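Inicio | Cuaderno | Piezas | Código | Calendario | Entrar

Cuaderno del taller Wondach
Entrada: pinza de mano, mesas redondas de Kavanagh
Última actualización: 09/08/2024
Escribe: Réka Borbély

Continúo desde la entrada anterior, donde quedó escrito que la pinza de mano cerraba torcida. El problema era el tornillo del dedo izquierdo. Lo había apretado yo misma con la llave equivocada y la arandela estaba deformada. He puesto una nueva de la caja de repuestos y he marcado la posición con rotulador blanco. Ahora los dos dedos llegan al mismo tiempo, al menos con el gatillo lento. Con el gatillo rápido el derecho todavía se adelanta un poco, y esto lo dejo apuntado para quien tenga más paciencia con los muelles.

Objetivo del día: grabar demostraciones de recoger y colocar para la prueba del concurso Brivosska. Las reglas piden que el robot tome objetos de una mesa que no ha visto antes, y nosotros hasta ahora hemos grabado siempre en la misma mesa rectangular del aula. El modelo que entrenamos en enero funcionaba bien allí y en ningún otro sitio. Lo probamos una vez en la mesa del pasillo y el brazo fue a buscar el borde recto que conocía. Por eso bajamos a la sala Kavanagh, que tiene mesas redondas y mucha más profundidad detrás.

Preparación. Encendí la pinza, esperé a la luz fija y sincronicé el reloj con el portátil. El procedimiento está en la hoja de la tapa, pero falta una línea: antes de sincronizar hay que cerrar el programa Kumari del todo, también el proceso que queda en segundo plano. Si no se cierra, las marcas de tiempo salen con un desfase que no se ve hasta el momento de exportar. Perdí así la primera serie entera. He añadido la línea a mano, por favor que alguien la pase a limpio con mejor letra que la mía.

El soporte de la cámara lo giré un paso hacia abajo respecto a la última vez. Con el ojo de pez entra casi todo, también el guante y la manga, y esto no molesta al entrenamiento mientras sea igual en todas las series. Lo que sí molesta es cambiar de guante a mitad de la sesión. Pido otra vez que usemos siempre el mismo, el negro, y que nadie se lo lleve al taller de pintura.

Las condiciones que anoté en la hoja:

Altura de la mesa: 700 mm, medida en el centro.
Luz: la del techo, encendida toda. Las persianas no las toqué.
Exposición: fija.
Velocidad del gatillo: lenta.
Sillas: las dejé como estaban, que en el concurso tampoco las va a ordenar nadie para nosotros.

La caja blanca la puse primero paralela al borde y después en diagonal. Pensaba que la segunda posición iba a ser más difícil y fue al contrario, la pinza entra con más naturalidad y no tengo que doblar tanto la muñeca. Cuando una esquina de la caja sobresale de la mesa se puede agarrar también desde fuera. No sé si queremos enseñar esto al robot. El brazo tiene un alcance menor que el mío y quizás aprende un movimiento que después no puede hacer. Lo he grabado en una serie aparte para poder quitarla sin dolor.

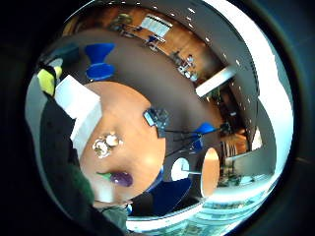 El orden de recogida lo cambié en cada repetición. En las sesiones antiguas empezábamos siempre por el mismo objeto, y el modelo aprendió el orden en lugar de aprender los objetos. Esto lo vimos en la pizarra cuando comparamos las trayectorias: la primera mitad era casi idéntica aunque la mesa estuviera puesta de otra manera. Para no caer en la misma costumbre escribí los órdenes en papelitos y saqué uno antes de cada toma. Es un método de escuela primaria, pero funciona y no necesita batería.

Notas sobre los objetos, para el que repita la sesión:

El objeto morado es el más agradecido. Tiene forma de huevo y los dedos blandos se adaptan bien. Si se toma por el lado del rabito verde, gira dentro de la pinza al levantarlo. Mejor por el centro, con los dedos perpendiculares al eje largo.

Las piezas pequeñas brillantes me dieron el peor resultado. El brillo cambia cuando la pinza se acerca, y en la vista previa por momentos no se distingue dónde termina una y dónde empieza la otra. Además, cuando están juntas se empujan entre ellas. Intenté separarlas primero con un dedo de la pinza, como se separan las lentejas, y este gesto me parece útil. Lo he etiquetado como «separar» y no como «recoger». Si alguien encuentra una palabra española más exacta, que la cambie, pero en todos los archivos a la vez.

El aparato oscuro y plano no era parte de la prueba. Quedó en la mesa durante las tomas y decidí dejarlo de distractor. Todas las series de hoy llevan por eso la etiqueta «distractor: sí».

Resultado de la grabación: 47 demostraciones buenas. Mi plan era llegar a 100 y no he llegado, una parte del tiempo se fue en la serie perdida y otra parte en mi mano, que después de mucho rato con el gatillo empieza a temblar. Propongo que cambiemos de persona cada poco. La empuñadura está pensada para una mano más grande que la mía y eso también lo debería mirar el grupo de piezas cuando imprima la próxima versión.

La exportación dio 3632 imágenes después del filtro. El filtro tira las que están movidas, y tira demasiadas al principio de cada toma, justo cuando la mano baja rápido. Probé a bajar el umbral un punto y recuperó bastantes, pero entraron también algunas realmente malas. Lo he vuelto a dejar como estaba. Me gustaría hablar de esto en la reunión con las dos carpetas abiertas, una al lado de la otra.

Una observación sobre la mesa redonda. En el ojo de pez el tablero parece inclinado y abombado hacia la cámara, y yo tenía miedo de que la calibración no lo corrigiera bien lejos del centro. Pasé el tablero de cuadros por cinco posiciones y el error en el centro es el de siempre. Hacia el borde sube. Para recoger objetos nos basta, creo, porque al final del movimiento el objeto está siempre entre los dedos y por tanto cerca del centro. Para estimar la posición de la segunda mesa no me fiaría.

También hay que pensar en el suelo. En el aula el suelo es claro y la mesa es clara, y teníamos problemas de contraste en el borde. En Kavanagh el suelo junto a la mesa es oscuro y el tablero es de madera naranja claro, se separan muy bien. Sería un error quedarnos solamente con esto, estaríamos cambiando una costumbre por otra. La próxima sesión la haría en un sitio feo, con poca luz y un mantel con dibujos.

Me preguntaron en el grupo por qué no grabamos directamente con el brazo. Contesto aquí para no escribirlo otra vez: con el brazo una demostración me cuesta mucho más tiempo, hay que mover la base entera y en Kavanagh no tenemos enchufe cerca de las mesas. Con la pinza voy yo sola y bajo por la escalera. Lo que perdemos es que la mano hace cosas que el brazo no puede, ya lo escribí arriba con el ejemplo de la caja. Por eso después pasamos las trayectorias por la comprobación de alcance, que hoy todavía no he ejecutado.

Pendiente:

- Comprobación de alcance de todas las series. La dejo corriendo esta noche si el portátil grande está libre.
- Muelle del dedo derecho (gatillo rápido).
- Pasar a limpio la hoja de la tapa con la línea de Kumari.
- Etiquetas: revisar que «separar» no aparezca escrita también con mayúscula. La semana pasada tuvimos «Caja» y «caja» como dos clases distintas y entrenamos así un día entero.
- Pedir otro juego de dedos blandos. El izquierdo tiene una grieta en la base, pequeña, pero con el pulgar se abre.
- Decidir si la serie con la caja que sobresale entra en el entrenamiento.

Los datos están en la carpeta compartida, dentro de «wondach / mesas redondas». No cambiéis los nombres, el programa de entrenamiento los lee tal cual y con los acentos se pone difícil. La pinza está cargando en el armario, en el estante de abajo, con el cable corto. El cable largo no carga aunque la luz se encienda.

Nota añadida después: he abierto tres tomas al azar y en una de ellas se ve que suelto el objeto morado antes de que toque la mesa. La he movido a «dudosas». Si encontráis otras, movedlas también y ponedme una línea debajo de esta.

Entradas relacionadas
Pinza de mano: montaje del dedo izquierdo
Por qué el modelo de enero busca el borde recto
Calibración del ojo de pez con el tablero de cuadros
Brivosska: reglas de la prueba de mesa, traducción con notas
Kumari: errores de reloj y cómo encontrarlos
Lista de repuestos del armario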